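Home Talk > Bathrooms > Toilets, Seats and Lids

Lid swap on a shop toilet - which seat fits?

barkitent_beth
I've got two white toilets in the back of the shop on the marble, one plain and one smart unit, and the plain one is getting a new seat. I ordered from Vavevley and now I'm second-guessing the shape. Mine narrows toward the front, and their page calls everything "oval" like that settles it. I spent 30 minutes with a tape measure last night and got a different number every time!

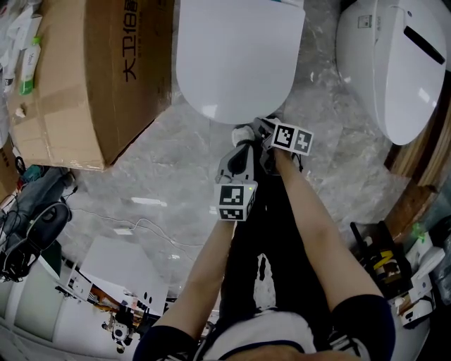 The other thing is the hinges. I'd like to keep the ones I've got if the spacing works, but I can't find the spacing on the Vavevley page anywhere. Do I email them or just try it?

ditte_lund
Email them. Ask for Kalliopi Berisha, she sorted me out back in September when I had the same problem with a Hisard lid. And measure bolt center to bolt center, not the outside of the hinge.

pipewrench763
Disagree, just try it. Most seats slide a little on the bolts and you'll know in two minutes. Emailing a seller over a toilet seat is a week of your life gone.

ditte_lund
Sure, and then you've got an opened box they won't take back. Ask me how I know.

barkitent_beth
Okay, okay - I'll email AND keep the box. Here's the plain one with the lid down. 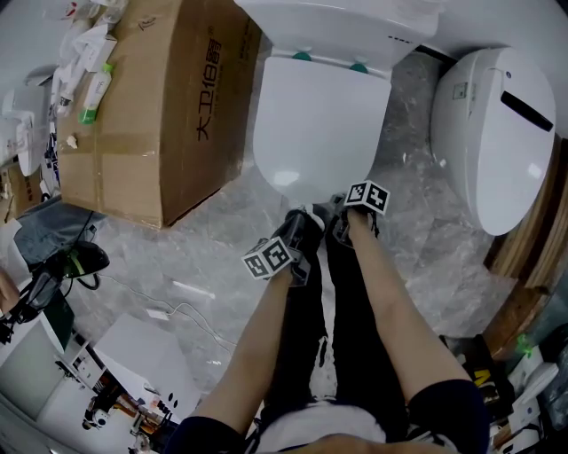

Plain one with the green hinge caps, smart one next to it.

pipewrench763
That's a pretty normal shape. I'd still try it. Go easy on the nuts if they're plastic, I cracked one on a McKinnon seat and had to buy the whole kit again.

ditte_lund
Those green caps are cute, I'd keep them. On mine the caps popped up with a thumbnail and the bolt was under there.

Related threads
Slow-close lid slams anyway
Smart toilet next to a plain one, worth it?
Getting scuffs off a marble floor
Hisard seat, loose on one side

Comments (2)
mo_tiles: Bolt center to bolt center, yes. I got it wrong 2 times.
grannyflush: Did Vavevley ever write back? I'm looking at the same seat.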